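The Trouble With Book Two
Notes for my talk at the Foley Readers' Weekend, 24 August 2025

(Slow down. You always go too fast at the start. Water is on the left.)

Hello, good afternoon, and thank you for giving up the sunny part of your Sunday to sit inside with me. Thank you to Toon Smits for the very kind introduction, and for reading my first draft of this back in June and telling me it was twice as long as the slot. It is now only a little longer than the slot, so if I start flipping pages quickly, you'll know why.

I want to talk about second books. I mean the one in the middle of a fantasy trilogy, the one you borrowed and maybe didn't finish, the one you skip when you reread. I have been reading trilogies since I was a girl, and for most of that time I thought the middle book was just the price of getting to the last one. I've changed my mind about that, and I'd like to tell you how it happened.

OPENING STORY (keep it short, do not do the voice)
When I was in school our library had the first and third volumes of The Salt Crown of Sedach and no second. Somebody had taken it out and moved away. So I read the first, and then I read the third, and I was very confused for maybe a chapter, and then I was fine. The brother was dead, the bridge was gone, the queen had a new name, and I just accepted it all. I thought, well, that middle book can't have had much in it!

I finally read it as a grown woman, on a train, and I cried so hard that the lady across from me offered me half her sandwich. Everything I had accepted as a fact in the third book was a whole afternoon of somebody's life in the second. The brother doesn't just die. He spends 28 pages deciding to go back across that bridge, and we are with him for all of them.

(Pause here. Let them laugh at the sandwich, or not.)

WHAT READERS SAY
I asked my reading group what they dislike about second books and I got the same few answers over and over.

They said nothing gets finished. The villain can't be beaten yet, the lovers can't be happy yet, and everybody has to be sent off in different directions so that they can be brought together again later.

They said there's too much walking. I have some sympathy for this. In The Lamps of Skunura the company leaves the city on the first page and is still on the road at page 222, and I can tell you they have not enjoyed themselves.

They also said the new characters are a nuisance. You've just learned to love five people and along comes a sixth, with a scar and a secret, and he takes up room. One lady in my group will not read a single chapter told by anyone who wasn't in the first book. She flips past them. I told her she was missing the best part of Skunura and she told me she'd live.

And they said they'd forgotten what happened. That one isn't the book's fault, I think. If there are two years between volumes, of course you forget. I am all in favor of a nice "story so far" page at the front and I don't understand why some writers feel it's beneath them. Please, if there are any writers in the room, give us the page. We're tired and we have jobs.

(Ask for hands: who keeps notes while reading? Who goes to the glossary? Don't spend long on this, last time it ate up half the talk.)

WHAT A MIDDLE BOOK CAN DO
All right. So what is it good for?

A first book has an awful lot of work to do. It has to tell you what the money is called and who is at war with whom and why you can't go in the forest. The last book has just as much work, tying everything off. The second one is where a writer has some time. You already know the forest. You can just be in it with these people, and find out how they act when the news is bad and the food is the same every night. 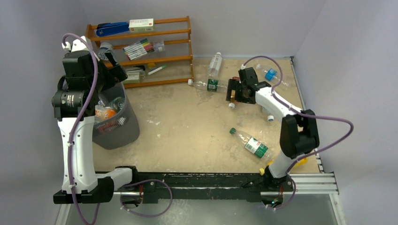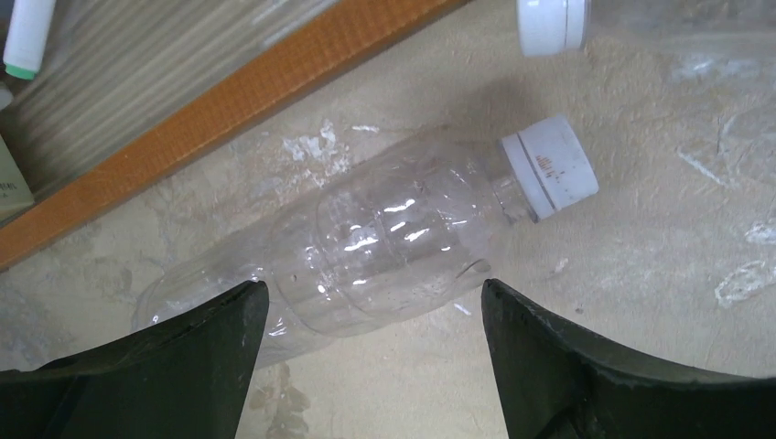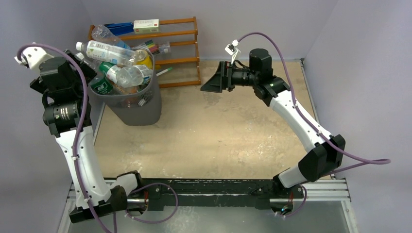
I keep coming back to the camp scenes in the middle of Skunura, and I'd like to read you one if the clock allows. Two characters who have disliked each other for 300 pages of the first volume have to share a watch. Nothing attacks them. They talk about soup. One of them had a mother who put dill in everything, and the other one has never seen dill, and it takes them half the night to get from there to saying something kind. In the third book, one of them opens a gate for the other when she could have left it shut. You'd believe it without the soup scene, I suppose. I did, with Sedach, when I was eleven. But you wouldn't feel it in your stomach.

(READ: from "She had the second watch" down to "like grass, but friendlier." Stop there. The next bit gives away the gate, and I've just given away the gate, so maybe mention it more vaguely above. Decide on the day.)

The other thing a middle book can do is let people be wrong. In a first book the hero is usually right about something that nobody else believes. It gets things moving. By the last book she needs to be right again or we'll all be very upset. So the middle is the only place where she can make a truly bad decision and have to live in it for a while. My favorite example is The Flusik Road, where the young captain trusts the wrong map. I won't say more because I saw at least two of you with it in your bags at lunch. But there's a long stretch where she knows, and we know that she knows, and she keeps walking anyway with everyone behind her. I found that harder to read than any of the battles.

Now, I should be fair. Some second books really are just bad. Some of them are one long chase stretched out to fill a contract. I gave up on one this spring where the same castle was besieged, relieved and besieged again, and I couldn't have told you which siege I was in. I'm asking you to be patient with them, and I'm not asking you to be saints.

HOW TO READ ONE
A few small suggestions, from someone who has had a lot of practice.

Go back and read the last chapter of the first book before you begin. Just the last one. It takes half an hour, and it puts you in the right mood as well as reminding you who has the sword.

Don't read it fast to find out what happens. I know. I do it too. But what happens in a second book is very often not the point of it, and if you race you'll get to the end feeling cheated. I read mine in bed, a chapter a night, and I let it take as long as it takes.

Give the new character 3 chapters. That's my own rule and I've only regretted it once.

And if you loved one, tell somebody about that one in particular. We all recommend the first book, naturally, and then we talk about the ending. I've had so many happy conversations about endings. I've had very few about a pair of tired people and a pot of soup, and I'd like to have more.

QUESTIONS
(Toon will pass the microphone. Repeat each question for the people at the back.)

If it's quiet, ask them which middle book they'd save. Or ask about television, which always gets people going, though try not to let it take over.

If someone asks about series with ten or more volumes: say that I think most of those have several middles, and that my advice about the new character still holds. If someone asks when the fourth Sedach is coming, I don't know any more than they do.

The books I mentioned are on the table by the door, second volumes on top. Please bring back the blue Skunura, it's my own copy and it has my notes in it.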